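Andar wool blanket, pre-owned, queen size, oatmeal with a charcoal stripe

Price: $284.00 or best offer
Condition: Pre-owned, very good
Quantity: 1 available
Ships from: Urnley
Seller: Soledad Xolalpa (3,090 items sold)

Item description from the seller

Hi, and thanks for stopping by my little shop! I've had this blanket on my own bed for two winters and I love it to bits, but we moved up to a king in September and now it doesn't hang over the sides the way I like. So off it goes to somebody with a queen (or a full, it's very generous on a full).

It's the heavier of the two Andar weights, the one they called Rutherford. I bought it new and paid a good deal more than I'm asking. The wool is thick and a bit springy, and it has that dry, clean sheep smell when you open the bag. If you want something silky, please buy something else – this is a proper scratchy-at-the-edges wool blanket and I always keep a sheet between it and me.

Flaws, because I'd want to know: one pulled thread close to the label, which I worked back in with a crochet hook, and a little pilling along the top edge where it gets tugged at night. The binding is original and tight all the way around. The label is a touch faded but you can still read it. I've gone over it twice in daylight and didn't find any moth damage.

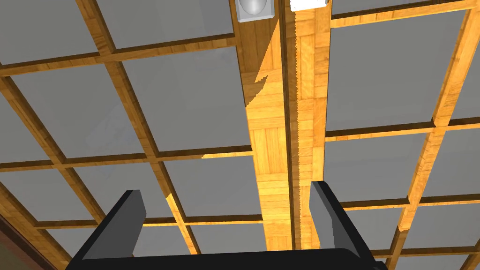 Wood ceiling with recessed gray panels and white fixtures

Measurements

I laid it flat and didn't stretch it. It came out at 90 inches by 88 inches, so a hair shorter than the label says, and I'd go by my tape if you're fussy about the drop.

Care

I've only washed it once, cold, in the tub, with a capful of Drunard wool wash, and dried it flat over two racks. It took forever! Most of the time I just hang it outside on a breezy day and brush it down. Please don't put it in the dryer. I did that to a different blanket years ago and ended up with a very nice dog bed.

I'll toss in the rest of my bottle of Drunard if you ask (it's a bit under half full). Just send me a note when you check out, or I'll forget.

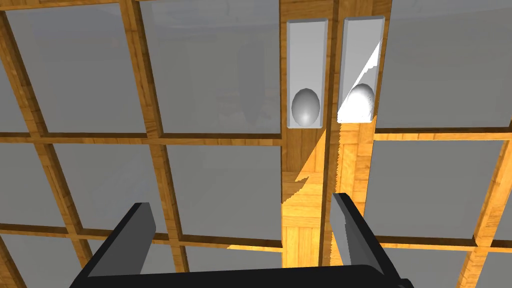 Two eggs in side-by-side trays

Shipping and returns

Shipping is $12 anywhere in the lower 48. I pack everything in a clean cotton bag inside a box, with no vacuum bags – they flatten the wool and it never looks quite right afterward. Orders in before 2 p.m. go out the same afternoon, otherwise it's the next business day. If you're in Alaska or Hawaii, message me first and I'll get you a real quote.

Returns are fine within 14 days as long as it comes back unwashed and without pet hair. Return postage is on you unless I got something wrong in the listing, in which case I'll cover it.

Questions people have sent me

Would you split the price with a matching throw?
I don't have the throw anymore, sorry. My friend Effie Skinner bought it off me before I could even list it.

Is it the same stripe as the lighter version?
Same charcoal, but the stripe is wider on this one and there's just the single stripe at the foot.

Smoke-free home?
Yes. We do have a cat, but she isn't allowed in the bedroom and I've lint-rolled the whole thing anyway.

Would you take $200?
No, but I'm pretty friendly about offers that are closer to the asking price.

Recent feedback

"Came fast, packed beautifully, smelled like fresh laundry. The quilt was nicer than I expected for the money."

"Soledad wrote back at ten at night to measure a pillowcase for me. Will buy again."

More from this shop: flannel sheet sets, Andar lap blankets, vintage pillowcases, odd curtain panels

Message seller
Add to watchlist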